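4.2 What changed for the room staff

The guesthouse at Flernitz has used the two-armed machine on its upper floors since March. Before that, a room was turned over by one attendant working alone, with a supervisor checking at the end of the shift. The machine now takes the first pass: it clears surfaces, moves small items back to their places and straightens the bed. The attendant follows and finishes. Operators rehearse each room type in simulation before it goes on the floor list, and the views in this section come from the rehearsal set for the bedroom type.
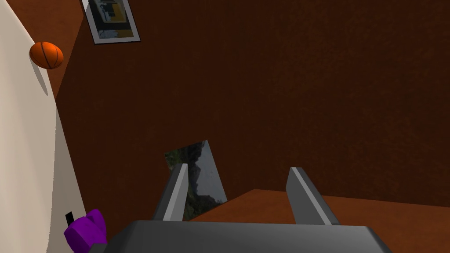 Staff time did not fall in the way the managers had planned. Over 400 logged turnovers, the attendants spent fewer minutes on lifting and carrying and more on deciding what should be left alone. Personal items were the main cause. A landscape picture leaning against a wall may be a decoration that slipped or something a guest put there on purpose, and the machine has no rule for telling the two apart. An open gripper close to such an item was treated by the attendants as a point where a person should choose. They asked for a hold command at these points, and it was added in the second month.

The hold command moved some of the work from hands to screens. An attendant who used to be in the room all morning now spent part of it at the corridor station, answering requests from 2 machines. Three of the people we interviewed liked the change for their backs and knees. They also said that they knew less about each room by noon than they used to, and that this made it harder to answer guests in the hallway. 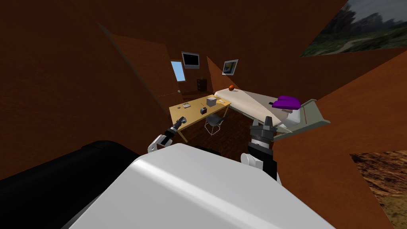

Sun-ja Seo told us that the requests arrived in bursts, and that she could not plan a break around them. She would rather have walked into the room and settled five things at once than been called five times. Jin-sol Bang disagreed in part. He found the calls easier to handle once they were grouped by room, and wanted the grouping kept even when it slowed the machine down.

Grouping was tried for 20 shifts. Calls were held until the machine had finished with one piece of furniture, so that questions about a desk came together and questions about a bed came together. Attendants said they felt less rushed. The supervisors, Ah-rin Ko and Ro-un Oh, reported longer gaps between rooms and had to change the order of the floor list to make up for them. 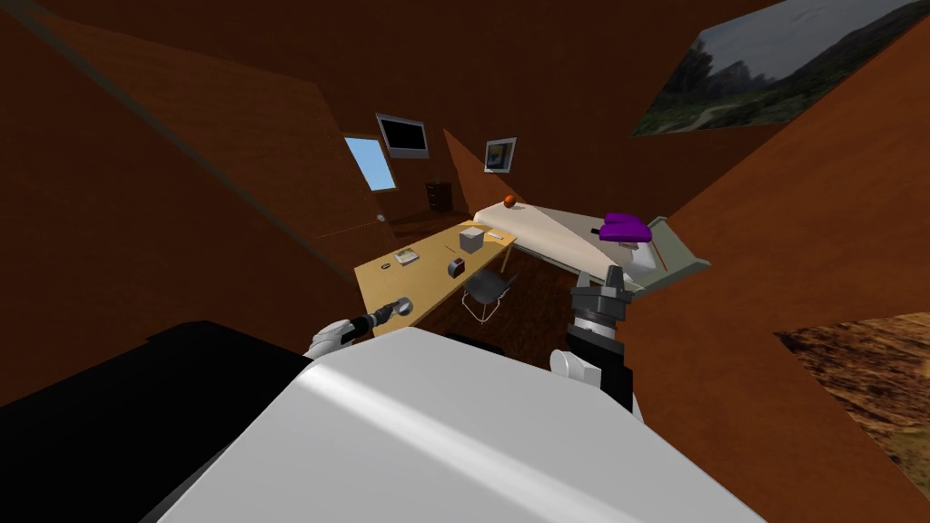 Figure 3. Simulated bedroom, view over the body of the machine. The left gripper is near the desk and the right gripper is near the foot of the bed.

Job titles stayed the same through the study, but duties did not. Writing up unclear items took almost 100 minutes per attendant per week and was not part of anyone's job description. Pay for this work was still under discussion when our visits ended. The written form used at Flernitz is discussed in Section 5.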